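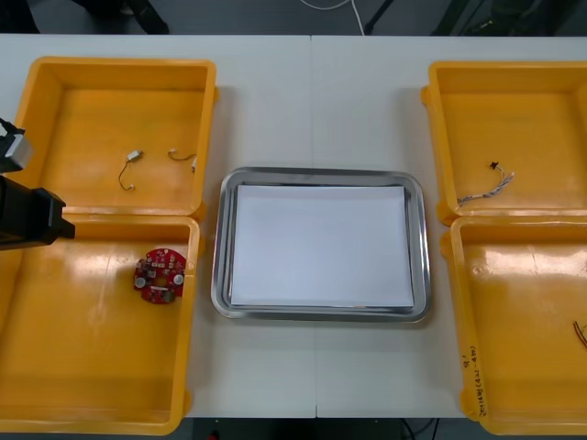 *By E. Garrido*

The open day at Skakel began with coffee in the parking lot and a man in a fleece telling us where not to stand. I had driven to Poretthorpe to see the future of wire sorting, and the future starts with orange bins, a steel tray and some small parts that you or I would lose in a carpet.

The machine is called Momley. It has taken almost 18 months to get this far, and its log stood at 1,204 practice picks when we filed in.
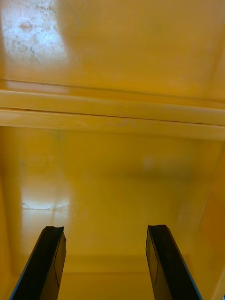 *Last updated 02/11/2022*

Momley works with two black fingers, each edged in blue, and its own view of the job is mostly yellow plastic. I watched that view for longer than I've watched some movies. A harness is a rotten thing to grab – it bends, it curls, it has a plug at each end.
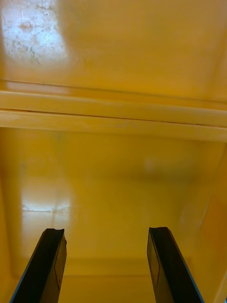

A woman beside me asked if it ever got bored. The man in the fleece said the program had cost 820 hours so far and that boredom was extra. Lunch was sandwiches, four kinds, sorted by hand. They're opening the doors again in January, and I've put my name down.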